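Clubs > Robotics > Visits > Open day in Camholm

Sat 9 July

I took the early train to Camholm to see the open day of the school robotics club. The club has 17 members and meets in the old library, on the second floor. This year their project is called Sanna. It is a program that should teach a simulated gripper to pick up small things from a table, and all the work is done on the computer.

When I came in, two students were preparing the simulator on the big screen. They explained to me how they set the fingers before each run.

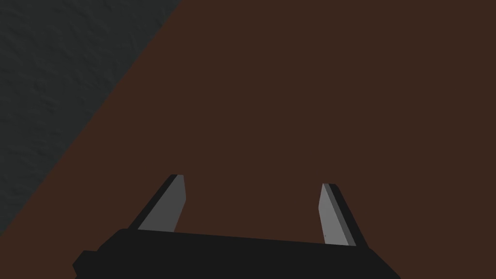 The Sanna simulator, with the gripper open above the brown surface.

I asked how many runs they have made since the winter. The answer was 3,753, and in 931 of them the student at the keyboard stopped the program by hand. They write every run in a shared table, with a remark on what went wrong. I read some of the remarks and they were very frank. One said only "fingers too early again".

After the coffee we could try it ourselves with a game controller. I was not good at it. The left stick moves the arm and the right one turns it, and I mixed them up the whole time. A boy of maybe ten years, who came with his sister, did much better than me. 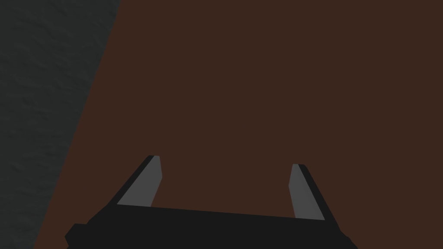
Text and pictures: the visits editor

In the afternoon there was a short talk about the competition in Hanen, where the club will go in September. The rules ask for the same task in the simulator and on a table, so they must still find an arm to borrow. They also showed us Tratska, their older project, a line-following car. It lost the line at the second curve, but the public clapped anyway.

The club room is open again after the holidays. Visitors should ring at the side door, as the main entrance is closed on weekends.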